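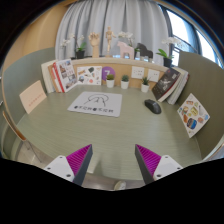

Consuelo Palomino wrote in December to ask whether she would need a robot before buying a kit for teaching robots, and if so whether we could recommend one that fits in a Corsa. It is the question we get most, usually without the Corsa, so it goes first.

Do I need a robot?

No. The Gilluneo is a gripper you hold in your own hand, with a camera on it. You do the chore, the camera records it, and the recordings are used to train a robot that may be in another building altogether. If you do have a robot, keep it charged and out of the way.

What comes in the kit?

The gripper, one pair of fingers with ribbed magenta faces, the camera, a charging lead, a case and a printed guide. The guide was written by Leidy Ayala, who has strong views about people who don't read guides. Memory cards are extra. We know.

Why magenta?

It shows up well against most desks. We also offered grey, and sold two pairs.

Why does the picture come out round, with black corners?

The lens is very wide, so that it takes in the fingers and most of what is going on beyond them. Straight edges will bend. Please don't send it back for this. We have had returns with a ruler enclosed.

What sort of jobs can I record?

Small things on a table or desk are the best start. Moving a computer mouse on to its mat is a good first job: one object, one place to put it, and you already know how it ought to end. Leave the potted plants until you have got the hang of the trigger. The gripper has no opinion on how hard it ought to squeeze a succulent, and for the first hour neither will you.

Should I tidy up first?

Only if you want a robot that works in tidy rooms. Books, stickers, ornaments and the odd wooden mannequin can all stay where they are. Do clear away bank letters, passwords on sticky notes and anything else you would rather we didn't read, as the lens sees a great deal more than you expect it to.

How long does a session take?

Our standard session is 20 minutes, then a rest. The gripper isn't heavy when you pick it up. It gets heavier. Yhon Agudelo on our support desk once did nearly 14 sessions in a row to prove a point, and answered the phone with his other hand for a while afterwards.

Can left-handed people use it?

Yes. The two fingers mirror each other and the trigger works from either side. The wrist strap is plainly right-handed and we are sorry about it. Ask for the other one when you order.

What happens to my recordings?

They go to Carora, our upload service, where someone checks them before they are used. Clips with faces in them are deleted. So are clips where you swear at the gripper, unless the sound is off, in which case we can only guess.

How do I change the fingers?

Switch off first. Undo the screws on the white mounting plates, lift the old fingers away and fit the new ones with the ribbed faces towards each other. It can be done the other way round. Customers have shown us.

Can I hire one instead?

Yes, from Gutholm directly, by the month. The deposit comes back when the kit does, including the charging lead. Most of our letters about deposits are really letters about the charging lead.

Who do I ask if my question isn't here?

Write to Nidia Ayala at Gutholm and put Gilluneo in the subject line. She replies between 2 and 5 in the afternoon.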